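Robotik-AG Hustmont: Kabel sortieren bis zum Umfallen

Hustmont. Noch knapp 26 Tage bis zum Wettbewerb in Akholm, und in der Robotik-AG brennt jetzt auch abends Licht. Die Gruppe tritt zum ersten Mal in der Klasse »Greifen und Sortieren« an. Aufgabe in diesem Jahr: lose Kabel und Drähte vom Tisch aufnehmen, trennen, ablegen. Zeitlimit pro Durchgang 10 Minuten, danach wird abgepfiffen. Klingt machbar. Ist es bisher nur halb.

Bauklötze und Becher, das war der Stoff vom letzten Jahr. Beides hat eine feste Form, der Arm fährt hin, greift zu, fertig. Draht dagegen liegt jedes mal anders. »Man programmiert auf eine Schlaufe hin und beim nächsten Versuch ist die Schlaufe weg«, sagt AG-Leiterin Mirjana Babić. 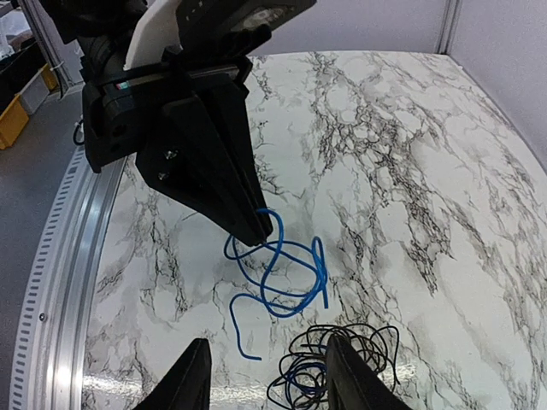 Geübt wird seit September, anfangs einmal die Woche, inzwischen fast täglich ab 15 Uhr. Der Ablauf ist immer gleich: Jemand aus der Gruppe wirft das Material auf den Tisch, dann darf keiner mehr hinlangen. Am leichtesten geht es noch, wenn ein Ende absteht, so wie bei dem blauen Draht, dessen eines Ende bis an die Fingerspitze des Greifers hochragt. Schwarze Kabel im Knäuel sind die höhere Schule, dafür gibt es in Akholm auch die doppelte Punktzahl. Fällt etwas vom Tisch, zählt es als Fehler. Bei 2 Fehlern ist der Durchgang beendet, egal was die Uhr sagt.

Die Steuerung haben die Schüler selbst geschrieben, Arbeitsname »Ugwu«, angeblich nach einem Hund. Gelernt wird aus aufgezeichneten Griffen: Erst führt ein Mensch den Arm, dann versucht es das Programm alleine. 200 solcher Durchgänge sind das Ziel bis zur Abfahrt. Wie viele davon schon im Kasten sind, wollte in der AG niemand so genau sagen. Streit gab es zwischendurch um die Fingerform, schmal und spitz oder breit mit Gummi. Die Spitzen haben gewonnen, vorerst. Auch die Tischplatte war Thema, auf dem Muster mit den vielen dunklen Adern ist dünner schwarzer Draht für die Bilderkennung schwer zu finden. Im Reglement steht zum Untergrund nur, dass er eben sein muss. Also wird mit dem geübt, was da ist.
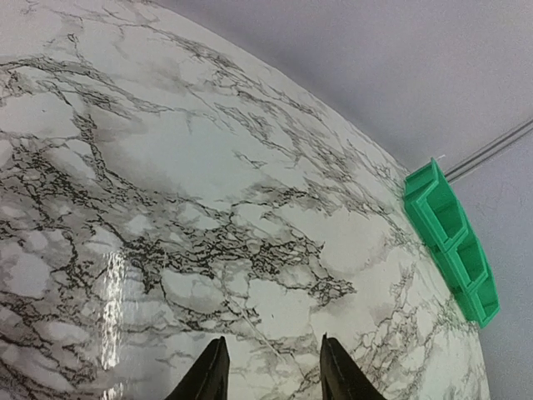 Ro-un Ham findet die Regel mit den Fehlern zu streng. Wer etwas riskiere, werde bestraft, und am Ende würden alle nur die einfachen Drähte nehmen und das Knäuel liegen lassen, das sei doch schade um die Aufgabe. Einen Antrag auf Änderung habe man beim Veranstalter gestellt, Antwort stehe noch aus.

Finanziert wird die Fahrt zum Teil von der Firma Bimuvari aus Hustmont, die auch Ersatzteile stellt. Den Rest bringt ein Kuchenverkauf in der großen Pause. Wer zuschauen will: offene Probe in der letzten Woche vor dem Wettbewerb, Beginn 17 Uhr, Werkraum im Untergeschoss, Eingang über den Hof. Anmeldung ist nicht nötig, Plätze sind aber begrentzt. Neue Mitglieder nimmt die AG erst nach Akholm wieder auf.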